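**Unit 4 – Reviewing a home robot simulator**
Course notes, Mitra Nikzad. Lab questions to Hiwot Ejigu.

This week we look at Clavance, the simulation package sold by Odholm. Read these notes before the lab and bring your laptop charger.

## What you get

The license covers the simulator, a library of furnished rooms and a two-armed robot model. Our department pays 480 a year for the teaching version, which allows four users at a time. Book a slot with Hiwot. The rooms load from a menu, and small objects can be moved or swapped before a run starts.

For the lab we use the living room with the low table. The view is from the robot, so parts of its own body and both arms show up in it. Get used to this early, as most student errors in the first task come from misjudging how far a gripper is from the table edge. 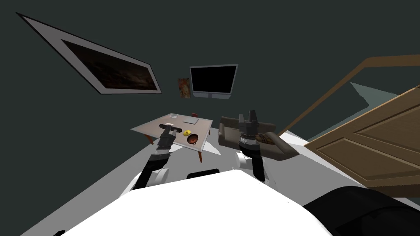
## What to check in a review

- **Contact.** Close a gripper on the yellow fruit, then on the rim of the bowl. Write down any slipping or passing through.
- **Flat objects.** Try the pale flat item toward the back of the table. Thin things are a weak spot in many simulators.
- **Reach.** Find out whether the arms can get to the small red object on the floor behind the table without moving the base.
- **Speed.** Note the frame rate with 2 arms moving, then with one.

The Csonka package from last week handled contact better but took over an hour to set up – include setup time in your comparison.

## To hand in

One page, plus your log file. Name the version you used. Reports go in the Adville folder by 4 p.m.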